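Notes > Household > Water

Replacing the softener resin instead of the softener

Last updated 23 August 2023

The softener in the basement is a Numonmont single-tank unit with a mechanical timer head. It came with the house. By February the kettle was scaling again within two weeks of being cleaned, and soap had stopped lathering properly in the upstairs shower. The brine tank was full of salt and the salt level was dropping normally, so the unit was regenerating. It was also doing very little.

I tested hardness at the kitchen cold tap and at the outside spigot, which is plumbed ahead of the softener. The spigot read 19 grains per gallon. The kitchen read 11. A working softener should bring that to one or less.

There are a few usual causes. The bypass valve can leak internally, the injector can clog, or the resin can be worn out. I closed the bypass fully both ways and retested with no change. I pulled the injector and found a little grit, cleaned it, ran a manual regeneration and retested. The kitchen dropped to 9. That left the resin.
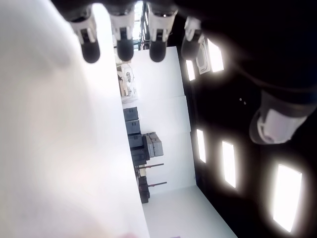
Resin in chlorinated water breaks down slowly. The beads swell, go soft and crack, and the bed loses capacity. A pinch of the old beads rubbed between finger and thumb turned to paste, and new ones feel like coarse sand. Our supply comes from the Andden plant and is chlorinated year round, so I ordered 10 percent crosslink resin this time. The standard 8 percent is cheaper. The bag cost $99 with shipping from Mahasneh, and a gravel underbed was another $19.

Emptying the tank took most of an afternoon. I disconnected the head, laid the tank on its side over a tarp, and flushed it with a garden hose through a length of half-inch pipe. Do not do this near a floor drain. The beads pass through an ordinary drain grate and will sit in the trap.

Before refilling, tape over the top of the riser tube so that nothing falls down it. Gravel goes in first, then resin through a wide funnel, leaving the top third of the tank empty for backwash. Fill the tank slowly with water before the head goes back on. I had the riser 1/4 inch too high the first time and the head would not seat.

The timer was set to regenerate every three days, probably by a previous owner trying to make up for the weak bed. I moved it to six. The kitchen tap now reads zero on the same test kit, and salt use should come down by half.

Next is the sediment filter, which has a Varkunia housing with a cracked sump ring.

Comments (3)

pipe_dope: Did you lubricate the riser O-ring? Silicone grease only, petroleum jelly will swell it.

Reply from author: Yes, silicone. The old ring was flat so I replaced it as well.

hardwater62: What did you do with the old resin? Our transfer station took it as regular trash, double bagged.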